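**Wednesday, Bravesis cabin mockup, Bognár workshop**

Second day on the sample cabin for the Jerunville yard. Balcony door and bed platform today, lighting tomorrow if the dimmers come.
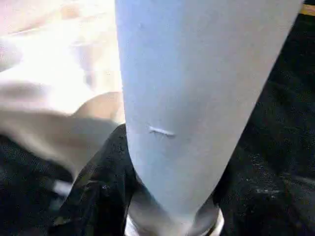

Réka Deák thinks the bed should turn to face the glass, even if that costs us the second wardrobe. Guests on a small ship will forgive a short rail, she wrote, but they won't forgive waking up to a bathroom door. I moved the platform after lunch to try it. Clear passage on the balcony side drops to 800 mm, and a suitcase rolls past without touching. On the desk side it's tighter and the lower drawer hits the bed frame before it is fully open. Need a shallower drawer or a pocket door there.

Balcony door:
- Sill height down to 12 mm with the new Urix track. Easy to step over in socks.
- Handle still too stiff. Took 2 hands to start it moving from closed.
- Drain channel not fitted yet, so no hose test.

Wardrobe: with one unit gone we have 170 cm of hanging rail left. Fine for a week's cruise, thin for the longer Atlantic crossings. Réka suggests hooks behind the entry door and luggage under the bed — the platform has to come up a little for a hard case to slide in. I'd like to try that before anyone redraws the cabin plan.

Veneer samples are still the March batch. The darker one makes the entry feel narrow with the door shut. Left both taped up by the mirror so the others can look.

To do:
- ask Urix about a softer roller for the door
- cut spacers for the platform, try two heights
- measure the desk drawer again with the mattress on
- send Bravesis the revised layout once the platform height is settled

Heater in the shop went off at 4:30, so I stopped there.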